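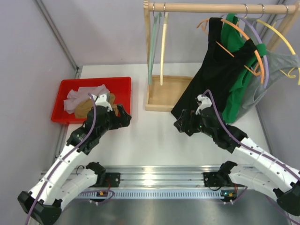 Toltosa, September

Family history board > Immigration and settlement > Who was the first Kinoshita in the valley?

orchardgate
Okay, I need help from anyone whose people farmed out past Toltosa. My great-great-grandfather Noboru Kinoshita came over to cut cane, worked out his contract, and then turns up growing onions and cabbages on the Grirulon tract. The family story says he bought the land with his savings. I can't find a deed anywhere! The church booklet says there were 133 people in the settlement at its biggest, and he isn't in the list at the back.

millpond_ruth
Check the leases before you give up. Hardly any of those growers held title. My grandmother's folks were two fields over and they paid rent to the Grirulon company the whole time, 100 dollars a year, which was a lot of cabbage.

orchardgate
See, my aunt will fight you on that. She has a receipt with his name on it and she says it's for the land.

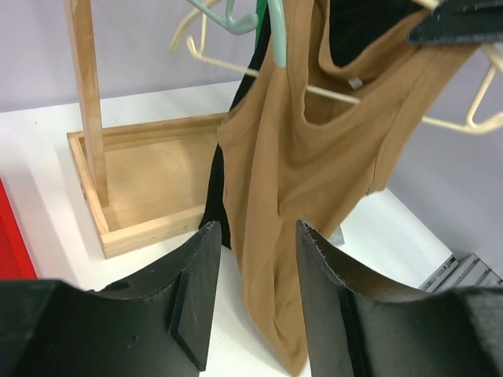 She says it's in pencil, the top line has faded out, and the only other name she can read is Yokoyama. I always figured Yokoyama was the seller, but now I'm wondering if he just collected the rent.

tambo_ridge
Yokoyama ran the store. He lent money for seed too, so that receipt could be for almost anything. I also wouldn't trust the booklet. It says the tract was first plowed in 1846 and I've never seen one piece of paper that backs that up.

millpond_ruth
I disagree about the booklet. The early chapters are shaky, sure, but the woman who put the list together went door to door for it. If he's missing, my bet is the name got mangled. Look under C and G as well as K. Ours is spelled three ways on the same page.

tambo_ridge
Door to door decades later, asking grandchildren. I'll stick with the lease books — they're dull, but they were written down the same week the money changed hands.
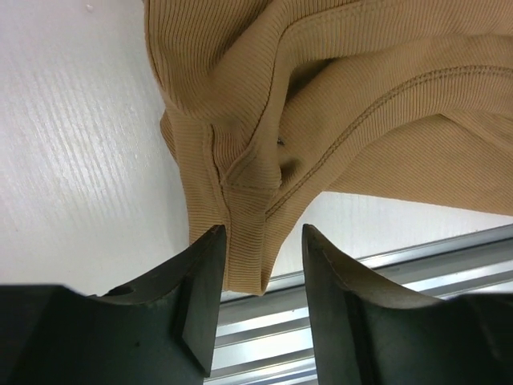

Where are the lease books kept now?
In the basement of the county library in Toltosa, on the shelf marked Wavow, after the family who donated them. There are 2 volumes and the second one has an index.

orchardgate
Oh wow, I've walked right past that shelf! I thought Wavow was a street. I'm going over tomorrow morning and I'll look under C and G too. Ruth, what was your grandmother's family name, in case they're on the same page?

millpond_ruth
Sending it to you privately. If you see a Rosa with a crossed-out acreage, please copy that page for me — I'll pay for the copies.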